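Temdale's Purchase of Kirnard: Notes for Account Holders

Apr 6, 2021

Temdale, the payments company, has agreed to acquire Kirnard, a small savings bank with 13 branches and a full deposit license. The two parties announced the agreement in a joint statement last week. The price was not given, and both sides declined to say whether it would be paid in cash, in shares, or in a mixture of the two.

I have held an account at Kirnard for many years and have written on this site about the bank's fees, its mortgage terms, and its slow progress toward a usable mobile service. Several readers have written to ask what the purchase means for them. I am not in a position to give personal advice, but I have read the statement and the notice sent to account holders, and I set out my understanding of both.

The purchase is subject to approval by the banking regulator. Until that approval is given, Kirnard continues to operate under its present management, led by Inmaculada Esteban, and under its existing license. Account numbers, cards, standing orders, and deposit protection remain as they were. The notice to account holders is clear on each of these points. It is less clear on what follows approval, stating only that customers "will be informed in good time of any change to their terms."

Temdale has been open about its reasons. The company processes payments for merchants and, through its Cemora service, allows private customers to hold and exchange a limited range of digital currencies. It has until now depended on partner banks to hold customer money. One of those partners, Villalobos, ended its arrangement in October, and customers were left waiting seven days for withdrawals while balances were moved elsewhere. A company that owns a licensed bank does not face that particular risk.
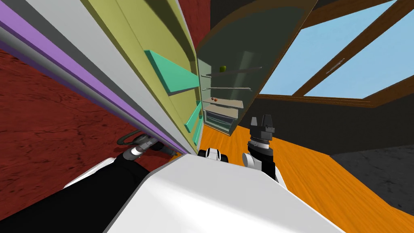

Rajitha Karunaratne, head of strategy at Temdale, told the investor call that Kirnard would keep its name and its branches for at least seven years. This is a welcome commitment, although I could not find it repeated in the written notice. I would encourage the parties to place it there. Statements made on a call are easily revised, and many of Kirnard's older customers chose the bank for its counters and its staff.

The position of employees also deserves attention. Kirnard employs 586 people, a large share of them in branches and in the central lending office. Hugo Lorente, speaking for the staff association, has asked for written terms covering pensions and relocation before the regulator completes its review. He has received an acknowledgment and a date for a first meeting. I understand that lending staff are chiefly concerned with whether credit decisions will still be made locally.

My own reservations relate to the separation of the two businesses. A savings bank lends out deposits on cautious terms and keeps reserves against losses. A digital currency service earns its income from trading volume, which can rise and fall sharply in a single week. There is nothing improper in one group owning both. Account holders are nevertheless entitled to know whether losses in one part could be met from the capital of the other, and the statement does not address the question.

Banafsheh Hosseinzadeh raised this matter in a reader letter that I published in the previous entry, and I have since forwarded her questions to the bank. Wing-yan Kwan of the Kirnard customer office has confirmed receipt and expects to reply once the application has been formally lodged. I will publish the reply in full.

Account holders who wish to comment on the purchase may write to the regulator during the consultation period. Letters should state the type of account held and should not include account numbers. Customers with fixed-term deposits should keep a copy of their present agreement, including the page on early withdrawal, as the notice refers to those terms without reproducing them.

Contact | Copyright 2021, all rights reserved | Back to top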